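Entraide Consulaire › Organisations régionales › Citoyenneté et libre circulation

Communauté régionale : est-ce que je deviens « citoyen » de quelque chose, et faut-il refaire mon passeport ?

Posté par mirnard_31 le 8 octobre 2025
153 vues

Bonjour à tous,

Mon pays a ratifié en mars le traité qui crée une communauté régionale avec ses voisins. Discours, hymne (deux couplets, aucun en commun avec ce que chantait la chorale), lâcher de ballons. Depuis, à la radio, on m'appelle « citoyen de la Communauté » tous les matins vers sept heures, avant la météo.

Je voudrais savoir ce que cela change concrètement. J'ai un passeport national valable encore deux ans. Je travaille pour une petite boîte, Lerko, qui voudrait m'envoyer de l'autre côté de la frontière trois mois d'affilée pour installer des pompes. Mon employeur a lu « libre circulation » dans le journal et considère que le dossier est clos. Moi, j'ai lu le traité jusqu'à l'article 14 et je considère que j'aurais dû m'arrêter avant.

Dois-je demander un nouveau passeport ? Ai-je besoin d'un permis de travail ? Et si j'ai un pépin là-bas, à quelle ambassade je m'adresse ?

Merci d'avance.

Emby
Membre depuis longtemps, 1222 messages

Bonjour et félicitations pour l'article 14, la plupart des gens calent au préambule.

Il y a trois choses dans ta question, et la radio les mélange. D'abord la citoyenneté. Dans la plupart des organisations régionales, le mot « citoyen » est une politesse. Pour qu'il existe une vraie citoyenneté commune, il faut que le traité le dise et qu'il y attache des droits : voter aux élections locales du pays où l'on réside, par exemple, ou saisir une cour commune. L'Union européenne le fait. L'ASEAN, non : on y reste ressortissant de son État, point. Cherche dans ton texte un chapitre intitulé « citoyenneté » ou quelque chose d'approchant. S'il n'y a que « les peuples de la Communauté », tu as ta réponse, et elle ne tient pas dans un portefeuille.

Ensuite le passeport. Un passeport national en cours de validité le reste jusqu'à sa date d'expiration, sauf si ton pays décide expressément de le retirer, ce qu'il annoncerait. Le modèle communautaire, quand il existe, est en général le même livret avec une ligne de plus sur la couverture. Attends le renouvellement normal. Vérifie quand même que tu auras encore six mois de validité à la fin de ton séjour, certains postes-frontières y tiennent beaucoup.

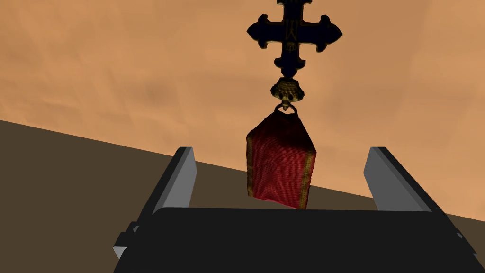

Enfin le travail, et là ton patron va être déçu. Circuler, c'est entrer et se promener. Travailler, c'est autre chose. Beaucoup de traités prévoient une entrée sans visa pour un séjour court, souvent limité aux visites, et renvoient l'emploi à un protocole séparé qui sera négocié « dans les meilleurs délais », expression diplomatique qui désigne une période comprise entre demain et la retraite des négociateurs. Certains textes ouvrent le travail à quelques professions qualifiées seulement. Les poseurs de pompes y figurent rarement.

Donc : écris au consulat du pays où tu vas, en précisant que tu es salarié détaché, par quelle entreprise et pour combien de temps. Demande une réponse écrite. Trois mois d'affilée, ça peut aussi déclencher une obligation de déclaration de séjour et une question de sécurité sociale. Que Lerko s'en occupe avant ton départ, par écrit aussi.

Pour l'ambassade, c'est la tienne. L'assistance par les pays voisins n'existe que si un accord le prévoit, et en principe là où ton propre État n'a pas de représentation.

Skála

Moi je suis passé en avril avec juste ma carte d'identité et le douanier n'a même pas levé les yeux. Donc à mon avis tu te prends la tête pour rien, la Communauté c'est fait pour ça. Après je n'y allais pas pour travailler, j'allais acheter des pneus.

Pompiste_du_Nord

D'accord avec Emby, j'ajoute un détail vécu. Le protocole était signé par tout le monde, mais un des pays ne l'avait pas ratifié. Signé et ratifié, ce n'est pas pareil, et je l'ai appris dans une salle d'attente avec une seule chaise. Regarde le tableau des ratifications sur le site du secrétariat de l'organisation (rubrique « instruments juridiques », en bas, en petit). S'il n'y a pas de date en face du pays d'accueil, le protocole ne t'y sert à rien pour le moment.

Et garde une copie de ton contrat traduite. Pour le matériel, il faut aussi une admission temporaire si les pompes ou les outils repartent avec toi. Les outils, eux, ne sont citoyens de rien du tout.

mirnard_31

Merci. J'ai vérifié : pas de chapitre citoyenneté, et pas de date en face du pays d'accueil. J'ai transmis à mon employeur, qui me demande si les pneus étaient moins chers.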